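Table surface, second attempt

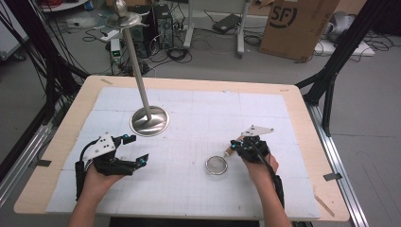
Gridded white board on the wooden table, metal stand at back left.

The board now covers most of the tabletop. I left a narrow border of bare wood on the front, sides and back so the edges can still be wiped. Faint seams show across the surface. They do not bother me, but Aba Quartey wants them taped. The stand has a round, polished base and reflects light, so it may move farther back in October. Board budget was 191, of which 2 went on felt pads.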